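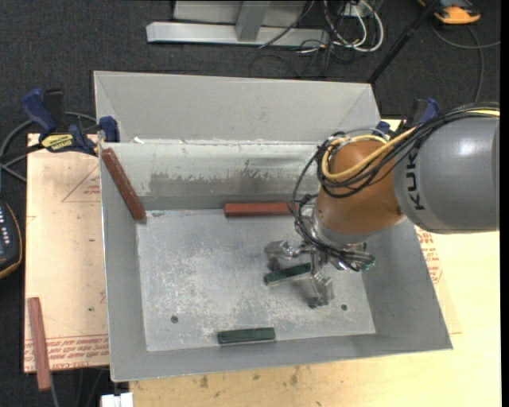 The town of Matheson wants to spend its marine debris money on another cleanup weekend. I think it should go to the harbor instead, on a place to get rid of old fishing gear that is open every day and costs nothing to use.

I have gone to the June cleanup most years since it started. It is a good morning. People bring their kids, the bakery sends rolls, and a lot of bottles and foam come off the beach. What does not come off the beach, for the most part, is rope and net. Some of it is buried too deep to pull by hand. The rest is still in the water, where seals and turtles find it before we do.

Last year's cleanup brought in 352 bags. The count was printed on a banner and hung at the ferry landing. I would like to know how many of those bags held gear, but the sheets we filled out put line, net and strapping under "other," so there is no way to tell. If we are going to call this a wildlife program, we should at least write down the things that hurt wildlife.

Consider what a boat owner has to do with a worn-out net right now. The transfer station takes it on Friday, from 8 in the morning until noon, and charges by weight. A wet net is heavy. Anyone fishing for a living is likely to be out at that hour if the weather is decent. So the net sits on the dock, or behind the shed, and sooner or later a storm moves some of it. I don't believe many people here dump gear on purpose. They put it off, the way everyone puts off a trip to the dump.

Zasora, up the coast, dealt with this by putting a drop-off point beside the fuel dock. No fee, no form, no gate. It took in 96 nets in its first season, from a fleet smaller than ours. The town pays a hauler to come when it fills up. That is the whole program. There was some grumbling about household trash ending up in with the rope, and some did, and the harbor office put up a sign and moved the thing closer to its own window.

The objection I hear most is that fishermen should pay to dispose of their own gear, like any other business. I understand that. I pay to get rid of my own junk. But we already pay for lost nets in other ways. The rescue team at Irik was called out for entangled seals 3 times this spring, and each trip meant a boat, fuel and trained people for most of a day. Two of those seals were not found again. A fee that brings in a little money and leaves nets on the dock is a bad fee.

I have also heard that Grotik, the recycling outfit, might take clean nylon for free. Good, if it works out. I would not wait for it. Sorting can come later, and most of what is piled up at the harbor now is mixed and dirty anyway.

Keep the cleanup weekend. It can run on a much smaller budget — gloves, bags and a truck. Put the rest at the fuel dock, and add a line for rope and net to the tally sheets before they go to the printer.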